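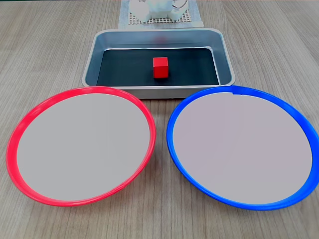 *Page last changed: January, 21:40*

**Thread: Takham reissue - is it worth it if you have the old issues?**

**gutterreader**
The new Takham hardback is out, 400 pages, and everyone on the front page is calling it the definitive edition. I'm not convinced. Same story, same seventeen issues, bigger price. The "restored colours" look to me like someone dragged a slider. Has anybody compared it with the originals?

**Blagoje Kadrić**
I have both. The colours are different, I'll give them that. The night chapters used to be a muddy green and now they're blue. Whether blue is what Yatsenko wanted is another matter. There's a note at the back saying the artist "was consulted", which could mean one email.

**pollyinks**
Oh come on. The old printing was awful, you could barely read the lettering on the harbour pages. I read the hardback in two evenings and for the first time I could follow who was talking in the Tedia chapter.

**gutterreader**
I could follow it fine in the floppies. The trouble with the Tedia chapter is that it's dull, and nicer lettering won't fix that.

**pollyinks**
It's the best chapter in the book!

**stapled_twice**
Page 183 is the one to check. In my old copy the bottom panel runs right into the fold. Did they move it?

**Blagoje Kadrić**
They shrank it. So now you can see all of it, with a white strip down the side. I don't love it.

**stapled_twice**
Then I'll keep my old ones, thanks.

**mr_halftone**
Stolatix say it's limited to 300 signed copies. They said that about the last one too and it was back in the shop by spring. I wouldn't rush.

**pollyinks**
The signed one has a different cover, that's all. The plain one is the same inside and I don't think anyone here is being told to rush.

**mr_halftone**
The shop page has a countdown clock on it.

**gutterreader**
Right, so: blue nights, a shrunk panel and a clock. Does it at least have the letters pages? Those were half the fun.

**Blagoje Kadrić**
No letters. Sketches instead, mostly of boats.

**pollyinks**
The boats are lovely - and you can borrow it from a library before you moan about it, gutterreader.

**gutterreader**
I might do that. Still not paying for it.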